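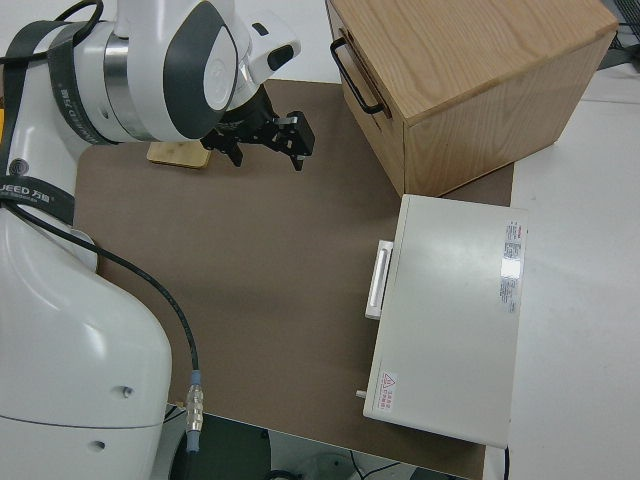 Handle clearance was the part of Yaqin's question that got lost last week, so I'll take it first and get to the mugs and the basket further down. A drawer or a small door on a table needs free space in front of it, and people tend to measure the body of the thing and forget whatever sticks out. On the light oak-grained box the black bar handle runs across the front near the top edge and stands off from the face, and the white appliance next to it has its own handle and a knob sticking out on the same side. So both pieces have to be measured from the outside of the handle. Then you add the travel of the drawer or the swing of the door, and then room for your knuckles. If you measure only the box you will come up short.

My reply to the rest is below, under the quoted message. I have trimmed the older quotes. Anyone who wants the whole thread can find it in the April archive.

Yaqin Zou wrote:

> Hello all,
>
> We are giving up the long counter at Proltside and moving the
> breakfast things to a table against the wall. The counter is 66
> inches and the table is shorter than that, so some of it has to go.
>
> What I want to keep out: the toaster oven, the small cabinet with
> the drawer, the mug tree, a basket for fruit or vegetables, and one
> or two plates. The kettle can live on the shelf.
>
> Questions:
>
> Should the oven and the cabinet be on the same side, or one at
> each end? Xiaoqing says one at each end because it looks better.
>
> Is a mug tree worth the space? Ours tips when only one side is
> loaded. Boyang would put hooks under the shelf.
>
> Does the basket need a lid or a liner? We mostly have corn and
> onions in it, sometimes bread.
>
> How much room do you leave for the drawer? Ours bumped into things
> on the old counter all the time.
>
> I don't want to buy anything new except maybe a mat.
>
> Yaqin

Yaqin,

Same side. I know Xiaoqing likes the look of one at each end, and for a sideboard that nobody cooks on I would agree with her. For a table that gets used every morning I would put the cabinet at the back right and the oven in front of it, both along the right edge, and have them open toward the middle. Then all of your open space is in one piece. With one at each end, you get two handles pointing at each other and a strip between them where nothing can stay put.

The drawback is that the drawer and the oven door want the same patch of table. You won't often have both open, but think about what you keep in the drawer. If it is butter knives and napkins, fine. If it is the oven mitt, move the mitt somewhere else. We had ours in the drawer at Noiphan and every time the toast was done the door was already down and the drawer could not come out over it. The mitt now hangs on a nail.

Check the oven manual for the space it wants at the sides, the back and the top, and use those numbers even if they look generous. They differ from one model to the next, so I won't give you mine. Don't push the cabinet right up to the oven, and don't use the top of the oven as a shelf. Lingyun asked in the other thread whether a cutting board is all right up there. I would say no to that too.

Leave the warning labels on. I have seen people peel them off because they collect crumbs at the edges. Wipe them with a damp cloth when the oven is unplugged and cold, and let them be.

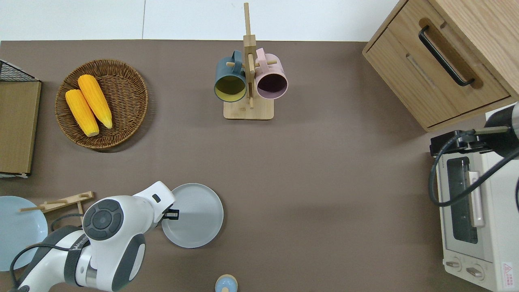
Basket and mug tree toward the back, drawer cabinet and toaster oven down the right side.

On the mug tree: I would keep it if you have two or three mugs in daily use, and go with Boyang's hooks if you have more. A tree with a square base and one post takes up a small patch of table, but the mugs hang out past the base, so the space it really uses is wider than the foot. Load it up first and then decide where it goes. I put mine down empty, thought I had plenty of room, and then hit a mug with the cereal box the next day.

About the tipping. Put the mugs on opposite sides of the post. If you only have one mug out, hang it on the lowest peg. Heavy mugs go low as well. If it still leans, look at the bottom of the base, as one of the felt pads may be missing or folded under. On ours the post had worked loose in the base and a little wood glue fixed it. Let the glue dry overnight before you hang anything.

If your mugs are different colors inside and out, that helps more than I expected. One of ours is dark blue with mustard inside and one is pink with a purple inside, and there are no more mix-ups over who had which. Boyang wrote names on the bottoms of his with a paint pen and the names came off in the dishwasher.

Put the tree at the back of the table, near the center. At the front it gets in the way of your sleeve. Right beside the oven you end up reaching over the door for a mug. The back center spot also means the people on both sides of the table can get to it, which matters at Proltside where there are usually two of you making breakfast at the same time.

The basket goes in the back left, as far from the oven as the table allows. An open round basket is fine for corn and onions. No lid. I would not keep the bread in it, at least not unwrapped. For corn I would only use it for the ears you mean to cook that day, and keep the rest in the refrigerator in their husks. Husked ears dry out if you leave them sitting. Onions can stay in the basket, though I would not pile them on top of anything soft.

A liner is up to you. I use a plain cotton napkin when there are onions in it, because the skins get into the weave and you have to pick them out one by one. For corn without the husk I don't bother. If the basket gets dirty, brush it dry first, then wipe it with a cloth that has been wrung out well, and stand it on edge to dry. Don't soak it. The rim on a coiled basket loosens if you do, and then it catches on everything.

Plates. You said one or two. I would keep the everyday plate on the left, between the basket and the front edge, and keep the middle open for whatever you are doing. If you want to stand plates up on a rack, get one with pegs far enough apart for the rim of your plates. I had a narrow rack from Firora that was sold for saucers, and a dinner plate sat in it at such an angle that it rolled out. Flat on the table works just as well for one plate. For more than three I'd use the shelf. 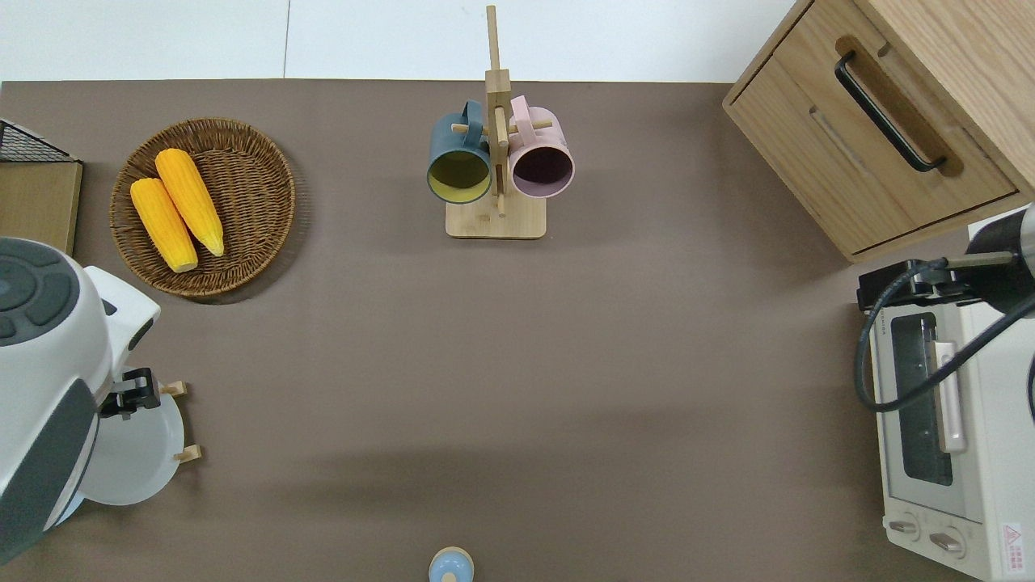 Left side of the same table: corn in the basket, mug tree at the back, white plate nearer the middle.

You mentioned a mat. I think it's a good purchase, with two cautions. Get a plain dull one in brown or gray. A shiny one shows every crumb and the feet of the mug tree slide around on it. And get it big enough that all four feet of the oven are on the mat, or small enough that none of them are. Half on and half off makes the oven rock whenever you open the door. Also check that whatever mat you buy is rated for having a toaster oven on top of it. Some are not, and the package does not always say so in large print. The one I returned to Skalach had it on the back under the washing instructions.

For the drawer, here is how I would measure. Pull it out as far as you normally do, not all the way to the stop. Put a strip of masking tape on the table under the front of the handle. Close it, open the oven door, and put down another strip where the door ends. Do the same with a mug on the outermost peg of the tree. Leave the tape down for a couple of days and see if anything ends up across it. When I did this I moved the basket twice and the cabinet once, and I have not moved them again.

If the drawer sticks, rub a bit of candle wax along the runners. I would try that before you decide it needs more room.

Things I would take off the table altogether, going by your list from April: the second cutting board, the paper towel stand, the jar of wooden spoons, and the tray with the vitamins. The cutting board you do keep can stand on edge at the far left. Ours stands in a rack there and stays out of the way of the plates.

One more thing on power. Run the oven cord straight to the wall outlet behind the table, with no extension cord, and see that it does not pass under the mat or behind the basket. If your outlet is on the left, I would flip the whole layout and put the oven and cabinet on the left side and the basket on the right. It works the same way mirrored, except that you will want to check which way the oven door opens before you carry everything over.

Let me know the depth of the table when you have it. You gave the length of the old counter but I don't see the depth of either one. If it is very shallow, the cabinet and oven will not fit one in front of the other and you may have to go with Xiaoqing's plan after all — in that case turn the cabinet so the drawer faces the front.

Guangming Cao

P.S. to Lingyun Su: the archive search only shows the first 100 messages, so the old thread on shelf hooks won't come up. Browse by month to get to it.

Last updated: 2019-05-07

This site uses cookies to remember your archive display settings. By continuing to browse you accept their use.

Contact the list owner | Copyright remains with the authors of the messages | Back to top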